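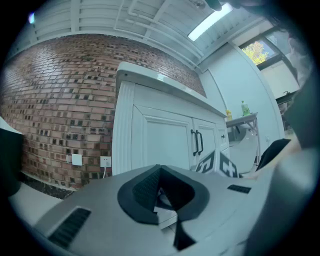
The hand-held gripper now closes on cloth with a printed cam in place of the old linkage, and the parallel play that spoiled the March recordings is down to 2 mm at the tips. Iason Rallis cut the first cam on the Plevport printer and Ayana Moges redrew it with a flatter dwell, so the trigger no longer creeps when the hand relaxes. Tracking still depends on the printed card. It leans at the foot of the white cabinet, by the right-hand corner, and the housing can cover part of it when the tool is held low. Anyone recording should begin with the tool high enough to read the full pattern, then lower it. A run that starts with a partial card gets an origin that drifts, and the Flelau script will not flag it.

Changes to the build since the last issue:

- Trigger return spring replaced with the softer Vinby part. The old one tired the index finger within one session.
- Finger screws go in with removable threadlocker. Permanent grade has to be heated out and softens the print.
- Log files close every 300 seconds. A crash now costs one segment instead of the whole run.
- Firmware 13 is the current version. Version 12 reports the jaw opening with the sign reversed and should be deleted from any laptop that still has it.

Cloth remains the hardest load. A rigid part stops the jaws at a known width, and the encoder reading can be trusted. A folded towel keeps compressing, so the reading falls slowly after contact and the script takes it for a slip. Nuria Shiferaw has added a hold timer that ignores the first part of the curve. It works on thin fabric. Terry needs a longer value, which is set in the config file under the Demissie profile.

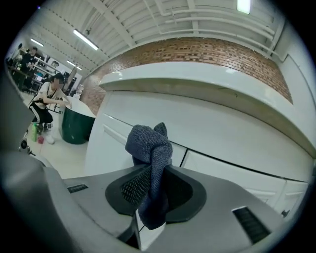 Can the new cam be fitted to the older gripper bodies?

Bodies printed from the second revision onward take it without changes. First-revision bodies need the pivot hole opened to 3 mm and a washer under the trigger, and the cover has to come off to reach it.

Spare cams are in the drawer with the encoder boards. Take the ones with the notch on the rim; the plain ones are the earlier shape and will bind near full close. Borislav Milošević has the drawing files, and corrections to the wiring sheet should go to Ayana Hailu before the next print batch is started.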